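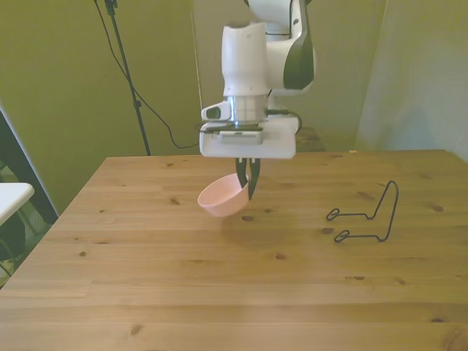 little pink bowl over the pine tabletop

Oiling a pine table - yes or no?

remy_dagdag
Posted 16 September 2019
So I'm finally getting around to a finish for my dining table and I've gone back and forth so many times my sister has stopped answering my texts. It's pale pine planks with plenty of knots, same kind of look as the top in the pic. Mine is completely bare right now. I love the color and I do NOT want it to go orange. My grandma's pine hutch went the color of a pumpkin and I still see it in my sleep. Oil, wax, water-based poly? We eat on it every day and there are two kids.

kittipong_j
Water-based poly, three thin coats, sand lightly between. Done. Mine's been under it for 4 years and it's hardly yellowed.

gremau_girl
Ugh, please don't put poly on it! It looks like plastic, and once it scratches you have to sand the whole top to fix one spot. I use hardwax oil with a bit of white in it (Pameck makes one, I'm sure others do too) and when my son dragged a fork across it I just rubbed a little more in.

kittipong_j
With two kids she'll be rubbing more in every weekend. Pine is soft, it's going to dent whatever you do, so at least keep the spaghetti sauce out of it.

gremau_girl
I've got three kids lol. I touch it up in July when they're at camp and that's it.

Nantana K
You're both skipping the knots. Knots can bleed resin right through a finish, especially if the table sits near a heater. Wipe them down with denatured alcohol first and let it dry (windows open!). I'd also put a dab of clear dewaxed shellac on each one if you go with poly. I skipped that on a bench and had sticky spots by the next summer.

remy_dagdag
Oh no, it's right next to the heater. Would shellac show up as darker circles though?

Nantana K
A tiny bit, if you're looking for it. Try it on the underside first. With the hardwax oil I'd leave the shellac off, it won't soak in over it.

apinya_o
Whichever way you go, it'll still darken some from the sun. Move your placemats and fruit bowl around or you'll get pale shapes where they sat. Ask me how I know.

remy_dagdag
OK, I'm leaning toward the white oil, sorry kittipong! Doing two test patches underneath on Saturday, one of each, and then I'm going to spill coffee on them.

kittipong_j
Try red wine too. My money's still on the poly.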